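Magazine > Food & Drink > Features
Search stories Enter a keyword Go

What's Left in the Press

My car still smells like wine. I put a leaky tub of grape skins in the back seat last August, drove it home from Drundale with the windows up because of the dust, and by the time I pulled into the driveway I could have been cited for something. The floor mats never recovered. I tell you this so you'll understand that I came to the subject of grape flour with some baggage.

The stuff in the tub is called pomace. It's the skins, seeds, and odd bits of stem that stay behind after grapes are pressed, and if you've ever lived near a winery you know there's a lot of it, all at once, in the hottest and busiest part of the year. Some of it goes back under the vines. Some goes to cattle. A good deal of it just sits in a heap drawing fruit flies until somebody with a loader has a free afternoon.

Marisol Cisneros wants it in your crackers.

She runs Mustumstead, a small flour company outside the town of Imus, in a long low building that used to store apple crates and still says so over the door. She was a pastry cook before this, for a lot of years, and she talks about pomace the way pastry cooks talk about butter, meaning she has favorites and grudges. White grape skins are her favorite. Red skins she calls "the loud ones." Seeds are where the grudges come in, but I'll get to the seeds.

I'd gone up there expecting a tour, the kind with a hairnet and a speech. I got the hairnet. Then I got handed a scoop, because a load had just come in from a winery in Drundale and wet pomace doesn't wait around. It starts fermenting if it hasn't already, then it starts molding, and Marisol gives herself until 4:00 in the afternoon to get anything that arrived that morning spread out and into the dryer. So we scooped. My back has opinions about this.

She had 4,000 pounds to get through. (I asked if that was a big day. She laughed, so I guess it wasn't.)

The drying is the slow part. You can't blast it with heat or the skins go bitter and brown and all those lovely jammy smells leave the building, and you can't go too low or the middle of the pile stays damp. Mustumstead runs its dryer at 132 degrees and turns the trays by hand, and the whole place fills up with this warm smell, part raisins and part old church basement. I loved it. Wenceslao Arellano, who handles the dryer and fixes it when it quits, told me he can't smell it anymore and that his kids make him change shirts in the garage.

After that comes the sorting, and here we are at the seeds. Grape seeds are full of oil, and they're hard, and when you grind them with the skins you get a flour that tastes fine for a few weeks and then goes stale in a way I can only compare to crayons. Marisol found this out with her very first batch, which she'd already sold to a bakery. She drove over and bought it all back. So now the dried pomace gets shaken over screens until the seeds drop out, and the seeds go to a different buyer who presses them for oil, and only the skins go on to be milled.

For the mill she used to send everything out to Liao, a custom grinding outfit two counties over that mostly does spices. She speaks of them very fondly. But their smallest run was more than she could sell, and the truck ate up whatever she'd made, so she bought a used stone mill at a farm auction and spent a winter learning how to dress the stones. The flour that comes off it is a dusty purple, or a sort of camel color if it's from white grapes, and so fine that it hangs in the air. You find it in your ears later.

Now, can you cook with it? Well, yes, but you need to forget that it's called flour. There's no gluten in it, and it drinks water like you wouldn't believe. I went home with two bags and did what any impatient person does – I swapped it straight into my regular sandwich loaf, half and half, and made a purple brick. My husband was kind about it. The dog carried a slice out to the yard and buried it.

Marisol's rule is to treat it more like cocoa. A little goes in with the wheat flour for color and tartness and that faint grip you get on your tongue from red wine, and then you add extra water and wait a while before deciding anything. In brownies it's terrific. In pancakes it's pretty good, though the kids next door wanted to know why they were gray, and I had no answer. In crackers with a lot of black pepper and a hard cheese on top it's the best thing I ate all fall, and I ate pretty well!

What she'd really like is bread, though. Bread is where the volume is. A bakery that takes one bag a month for brownies won't keep a dryer running, but a bakery that puts it in the daily loaf might. She's been tinkering with a country loaf for ages and finally wrote down a formula she's willing to hand out: for every 100 parts of wheat flour, eight parts of skin flour, with the skin flour soaked overnight in the fridge so it's had all the water it wants before it ever meets the dough. That soak was the trick I'd been missing. 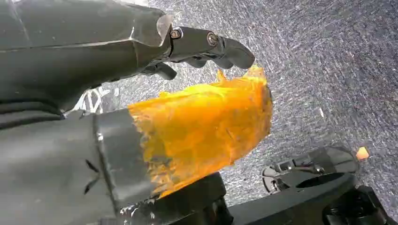 The dough itself feels different from plain wheat dough, and it took me several loaves to trust it. It's heavier and a bit slick, and since it's dark to start with you can't judge much by looking. You have to poke it. I'd always jabbed at my dough with a stiff straight finger, as if ringing a doorbell, and Marisol winced when she saw me do that in her kitchen. She wants it curved, reaching out and then bending down to a rounded tip. Press with the pad, let go, and watch the dent. If it springs right back, put the towel over the bowl and go fold some laundry. If it creeps back and leaves a little dimple, heat the oven.

My best loaf so far came out the color of a good leather boot, with a tight, moist crumb and a crust that tasted faintly of dried cherries. I'd had the dough in the fridge overnight and baked it for 33 minutes, lid off for the last stretch. I ate the heel standing up, with salted butter, before it was anywhere near cool enough to slice. Don't do that. (Do that.)

Whether any of this turns into a living for Mustumstead is still up in the air. The wineries are happy to have the heap gone, but some have started wondering out loud whether they should be charging for it, and Marisol gets a look when that comes up. She pays for hauling and she pays for the gas that runs the dryer, and a bag of her flour already costs more than people expect to pay for what they think of as leftovers. Two bakeries in Imus carry the loaf now on weekends. A cracker maker has asked for samples twice and then gone quiet twice.

Wenceslao is more cheerful about it. He's rigging up a second dryer out of parts from the old apple line, and he walked me around back to look at it, which meant standing in the weeds admiring a very large fan. He wants it going before the next crush. I said I'd come back up in August and help scoop, and he looked at my shoes and said to bring different ones.

I've also bought a tub with a lid that locks.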